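The jeans that outlived the sofa

I bought them in Prindham in March, in the closing-down sale of a shop that had been closing down since I was at school. Dandetti, the label said, which I took to be Italian until I looked it up and found it came from an office above a tyre place. They cost more than my first bicycle. The man at the till said they would soften, in the voice people use for puppies.

They have not softened. By my reckoning I have worn them on 500 days, and on every one they have walked slightly ahead of me.

In that time I've got through a sofa, 2 kettles and a Sperling washing machine whose manual has a whole page on denim – inside out, cold, done up – and then a second page that contradicts it. I follow the first page on weekdays.

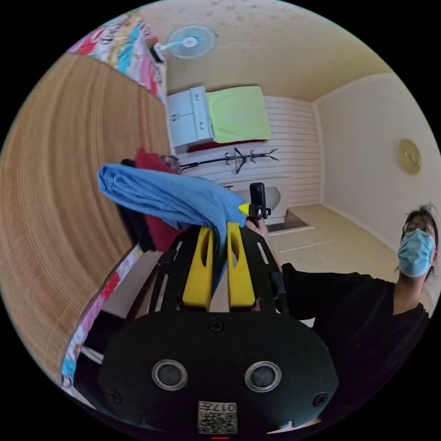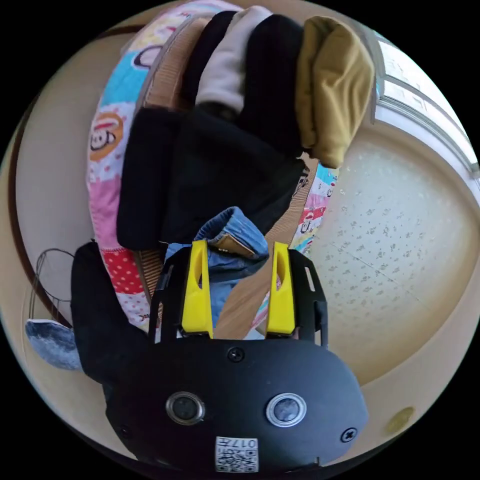

Denim in the second one, cuff rolled.

The cuff question divides my household. One turn looks like a choice, two looks like a flood warning. I could get them taken up, of course. Kaditz on the high street does hems while you wait, though you wait until the following week, and the last pair came back with one leg for me and one for someone nearer the ground.

So I roll them, and they unroll on the stairs, and I roll them again at the bus stop with one foot on the bench. The new sofa arrives on Thursday. I've told it not to get comfortable.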